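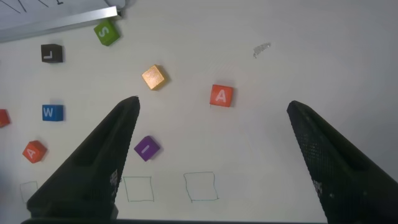

Small cubes in different colors, most with a white capital letter.

Week 2: Poems That Spell Something

Introduction to Poetic Form, Benito Cuesta, Ibarra Room 27

Last week we listened for meter. This week we look at the left-hand margin, and I have been waiting all summer to teach it! Acrostics get treated as a children's game (write your name down the side of the page, find a nice word for each letter), but they are very old, and serious poets have used them for prayer, for mourning, for love poems that had to stay secret, and for showing off.

The basic acrostic

Read the first letter of each line from top to bottom and you get a word, a name or a phrase. Variations you should know:

Telestich: the message runs down the last letters of the lines.
Mesostich: the message runs down the middle.
Double acrostic: first and last letters both spell something. Very hard to do without the syntax creaking.

A reader who hears the poem aloud will almost certainly miss all of these. Think about what that means. A poem can speak to the ear and to the eye at once, and the two can disagree. A polite poem of praise can carry an insult down its side. When you find one like that, you want to run down the hall and show somebody.

The abecedarian

Each line or stanza starts with the next letter of the alphabet. Several of the Hebrew psalms are built this way. Psalm 119 is the giant of the group: every letter gets eight verses, and all eight begin with that letter. Most English translations lose the pattern completely, though some print the name of the Hebrew letter over each section.

Why would anyone pray in alphabetical order? Two usual answers. One is memory, as the alphabet tells you what comes next. The other is completeness: to go from the first letter to the last is to say everything that can be said. I lean toward the second, but read the packet and argue with me.

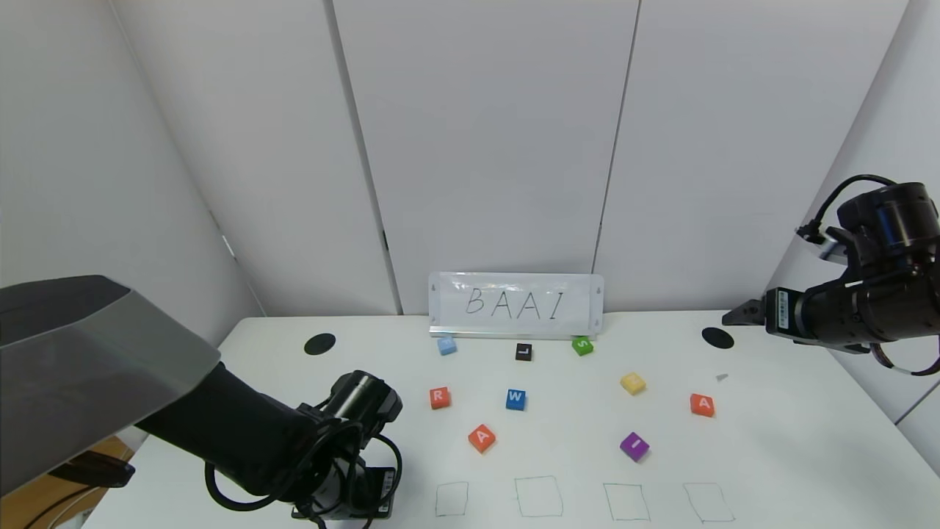
Letter cubes, including an L, an S, an R and a W.

Things to watch for when you read

Where does the poet strain? In an English abecedarian, go straight to Q, X and Z. A weak poem limps into "xylophone." A good one makes you forget that X was coming.

Look at line breaks too. The acrostic poet has to start a line on a given letter, so enjambment turns up in odd and wonderful places. Nazmiye Türkmen's paper from February (in the course folder) is very good on this, and short.

And be careful! With enough lines, small words will appear down any margin by accident. Before you claim a hidden message, check the spelling, check more than one edition, and ask if the message fits the poem. 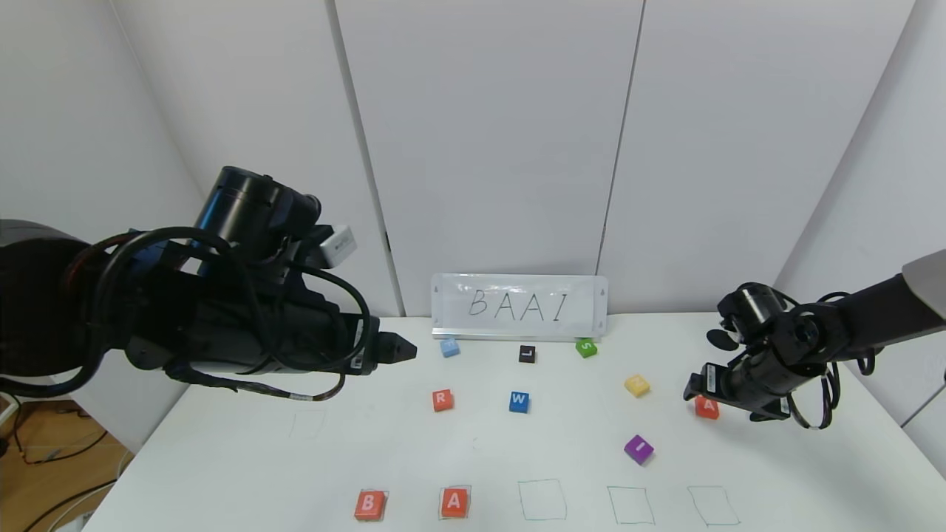 For Thursday

Read packet pages 2 to 30. Write an acrostic on any word of seven letters or more, then trade with your partner and see if they notice the word on a first hearing. Severino and Consuelo, you still need to pick your presentation poem.

Handout revised September 2, 2019 | Questions: B. Cuesta, ext. 2526 | Back to top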